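Kongkaew Robotics Club forum > Student projects > Simulation
Thread: Oven door task, gripper keeps fouling the control strip

grunard_west
Second-year project, team of four. The task is an arm in simulation that has to open a toaster oven door and leave it open. We train on 400 demos and hold back 46 starts for testing. Door opening is fine on its own. Trouble is the approach, where the fingers come in too high and get in among the knobs. I've put up a close view of the oven model first, for anyone who wants to check the rack and the front pillar before we talk about collision shapes.

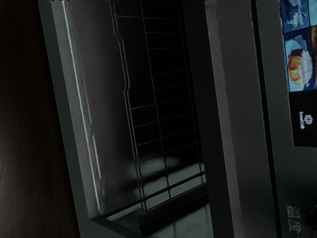 Re: Oven door task
lallness
Your rack has a lot of thin rods. What are you using for its collision shape? If it's the full mesh you'll be paying for it every step, and the arm never goes in there for this task. Swap it for a flat box.

Re: Oven door task
grunard_west
Full mesh at the moment. I can try the box. I don't think it explains the approach though, the fingers are outside the oven the whole time. Second view is from the side, door shut. 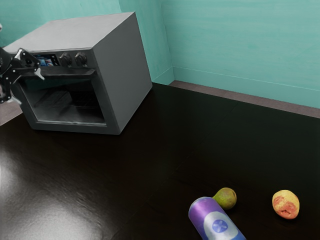

Gripper at the left, beside the control strip and handle. Can, pear and peach on the table.

Re: Oven door task
hala_k
What are the can and fruit for? If they stay put in every demo, the policy could be using them as landmarks. We had that in September with a mug. Moved the mug and the whole thing fell over.

Re: Oven door task
grunard_west
Distractors. They get shuffled between episodes. The supervisor wants them in.

Re: Oven door task
lallness
I don't agree that it's landmarks. The handle runs along the top edge of the door, right under the control strip, so there isn't much room for error in height. Lower your pre-grasp pose and come in level with the handle. I'd change that before touching the data.

Re: Oven door task
Somkiat Sitthichai
Both worth testing, but one at a time please. Run the same held-back starts with the props removed, then again with the lower pose. Also log fingertip height at first contact. At the moment you're guessing from stills.

Re: Oven door task
grunard_west
Fair enough. I'll set up the logging tonight. One more view, with the door down. Upper finger is across the front by the left knob, which is what I mean by too high.

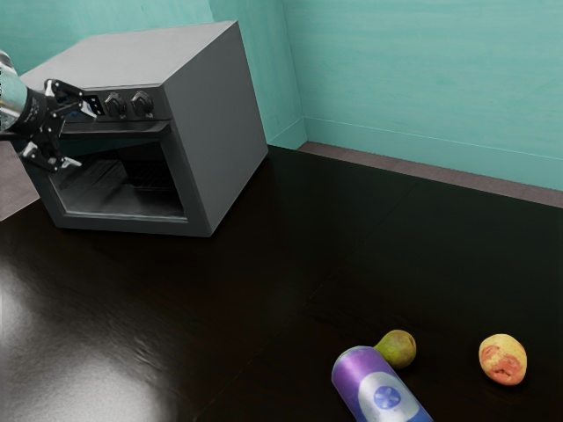 Door open, fingers spread, nothing in the gripper.

Re: Oven door task
hala_k
Does the episode end once the door passes the target angle? If so, where the finger sits at that point doesn't matter for the score.

Re: Oven door task
grunard_west
No, we have to back away cleanly as well. Touching a knob costs points.

Re: Oven door task
lallness
Then your retreat needs its own waypoint. Straight back from the handle, then up. Still say it's the pose.

Re: Oven door task
grunard_west
Will do props out first, then pose, then the box for the rack. Seed is 342 if anyone wants to run the same starts. Results in this thread when I have them.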